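Jeudi 29 juin

Enfin une vraie journée de comparaison ! J'attendais la pince Etaline depuis mars, et ce matin elle était montée, câblée, étalonnée, prête avant mon deuxième café. J'ai gardé exactement le même exercice que pour la Sudeck, sinon ça ne veut rien dire : le petit modèle en L dans le rectangle tracé au feutre, bleu et orange côte à côte, jaune derrière l'orange, et en dehors un second cube de chaque couleur que le bras doit aller chercher pour refaire la même figure à côté. Tout bête sur le papier. En pratique, c'est un exercice sans pitié pour les doigts, parce que le dernier cube doit venir se coller contre les autres sans les pousser.

J'ai commencé par le jaune, au ras du rectangle, avec la vitesse de descente réglée à 15 % dans le contrôleur Ra. Quel plaisir de ne plus se battre avec les menus ! On change un paramètre, on relance, et le bras repart sans repasser par l'origine. J'ai fait 16 essais dans la matinée, ce qui m'aurait pris deux jours avec l'ancien boîtier.

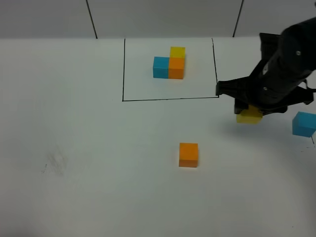 Custham trouve que je vais trop vite en besogne : tant que je n'aurai pas essayé avec des cubes tournés dans tous les sens, je compare surtout ma façon de les poser. Et puis des doigts aussi larges, d'après son message, c'est confortable pour saisir et pénible pour ranger serré. Bon. Il y a du vrai là-dedans, et c'est même ce qui m'a décidé à changer le programme de l'après-midi. J'avais prévu de refaire la même série, j'ai préféré laisser les cubes de travers et voir comment l'approche s'en sortait.

Sur les 16 essais du matin, 4 ratés, tous au moment de lâcher. La prise elle-même est superbe, franche, le cube ne pivote presque pas. C'est à l'ouverture que ça se gâte : le doigt gauche s'écarte un peu avant le droit et donne une pichenette. J'ai d'abord accusé la pince, puis j'ai regardé mes réglages et je crois que la rampe d'ouverture y est pour beaucoup. À reprendre avec une rampe plus douce.

L'après-midi, donc, les oranges. Je voulais voir la descente à la verticale, loin du modèle, là où il y a de la place pour les doigts de chaque côté. Le bleu et le jaune attendaient leur tour à droite, posés de biais comme convenu. J'adore regarder la pince arriver au-dessus du cube et se caler, je pourrais y passer la soirée (j'y ai d'ailleurs passé une bonne partie de la soirée).

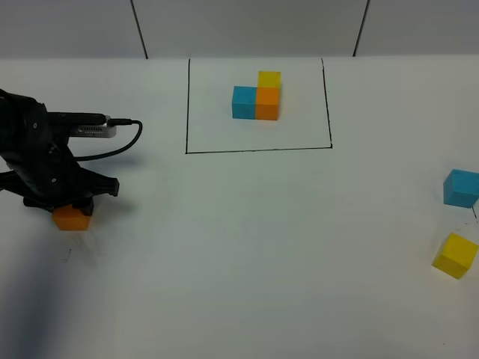
À faire demain

Adoucir la rampe d'ouverture dans Ra et refaire une série complète, mêmes cubes, même vitesse.

Remonter la Sudeck pour lui faire passer l'épreuve des cubes de biais, elle y a droit aussi.

Nettoyer la table, il y a des traces grises partout.

Répondre à Custham, et lui proposer de choisir lui-même les 4 orientations de départ.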